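Household Skills, Unit 3: Washing Up and Racking
Handout for the evening group, prepared by Gilmar Moura

Welcome back! Last time we got through sinks, water and cloths, and tonight we reach my favourite part of the whole unit, the dish rack. I know, I know. But a good rack saves you drying time, saves your tea towels and saves plates, and once you start noticing how people load theirs you won't be able to stop.

1. Why stand a plate up?

Water runs off a steep surface and sits on a flat one. A plate lying face up holds a little puddle in the middle, and a stack of wet plates traps water between every pair. Stand the same plates on edge with a gap between them and air gets at both sides. That gap matters more than anything else in these notes, so underline it.

2. Lean

Most plates won't stand dead straight, and they don't need to. A shallow plate usually settles back against the divider behind it. A deeper one, with a curved face, often sits closer to upright. Try your own plates at home in different slots and see where each one is happiest (it's a surprisingly enjoyable ten minutes!).

Things to check:
- the bottom edge is down in the base, not perched on a divider
- the plate stays put when you let go
- faces don't touch
- big plates go at an end if they crowd their neighbours

3. Spacing

Beginners fill a rack from one end and pack every slot. With a full load you may have no choice, but for a small wash, spread out. Kazuhiro Honda, who takes the morning group, has his students rack two plates first and talk about where a third would go before anyone picks it up. I've pinched the idea and we'll do it tonight in pairs.

4. Colour

If your household has mixed colours, use them. One colour per person makes it very clear who hasn't washed up.

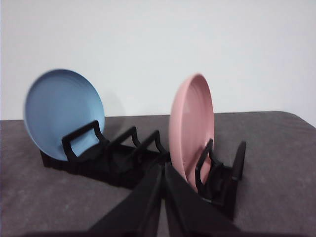
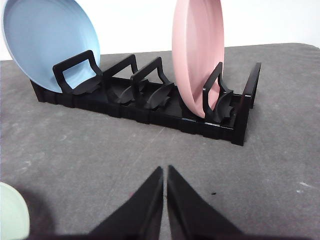 Reading time: 3 minutes

Look at the blue plate and the pink one and compare how far each leans. Then find the divider in front of the blue plate, crossing its lower part. Where would you put a third plate, and which way would it face? Jot down an answer before you talk to your partner.

5. For next time

Rack one small wash at home and draw it from the side. Stick figures are fine, a line for each plate is plenty. Bring the drawing and we'll pin them all up. Please also read page 19 of the course booklet, on caring for the rack itself (yes, it needs a scrub too).

Related handouts
Unit 2: Sinks, Water and Cloths
Unit 4: Cutlery and Sharp Things
Unit 5: Cupboards and Stacking
Unit 9: Setting Up a First Kitchen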